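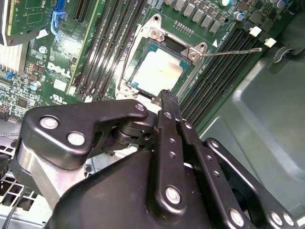

Old Tower Teardown With an Arm: Shop Tips

Written between runs so excuse the mess. More at the Flunine build log if I ever get it posted.

Before anything moves

Unplug. Hold the power button down a few secs after. Then touch bare metal on the case.

Lay the tower on its side, open side up. Shove it till it quits rocking. If the table is slatted put all four corners on a slat, not in a gap.

Side panel goes under the bench, screws in a jar with a lid. Have lost 15 of the little ones so far, all from open saucers.

Tuck loose cables before you teach a single point. A fat bundle near the wall will snag a finger on the way out, never on the way in. Masking tape is fine, fold the end over so it peels.

Fixture plate

Print it flat, print the slot blocks separate. Glue or bolt them later. One bad block then costs you 20 minutes and not a whole night.

Different heights are good. Short ones in front, tall behind, so the gripper dosen't have to reach over stuff.

Clamp the plate. Then clamp it again. Every place position you saved is garbage if it slides.

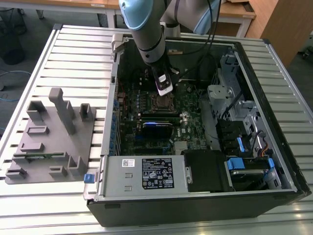
Slow down for the last bit. I run 9 percent speed from a hand's width above the board, full speed everywhere else. Lisero (our motion script) lets you set that per point, the old Curkow one didnt, you had to split the path in two.

Keep arm cables slack above the case, velcro every so often. Check them at full reach, both sides.

Memory

Open the latches at both ends first. By hand is fine, no shame.

Grip near the middle of the stick, pull straight up. Any tilt and it binds. If it binds STOP, open, back off, try again.

Write down which slot each one came out of. Pencil on tape works.

Socket

Lever down and out a hair, then up. Load plate swings open after that. Do not let the fingers near the pins once the chip is out!! Bent pins = new board.

Old paste: coffee filter, rubbing alcohol, small circles. No paper towels, lint gets evrywhere.

Fingers closed when you hover over the chip, open only at pick height. Save the hover as its own point. You will use it constantly.
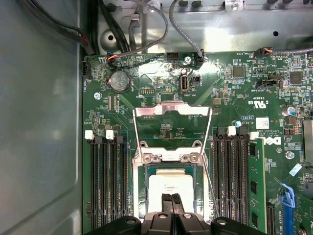 Putting stuff away

Chips in a foam tray, lid on. Sticks in antistatic bags, one per bag.

Park the arm high before you reach in the case. E-stop where your left hand lands.

Back up the points file, mine is up to 861 lines and I only started in November. Copy goes on the Keane drive, the other on a thumb drive in the jar with the screws.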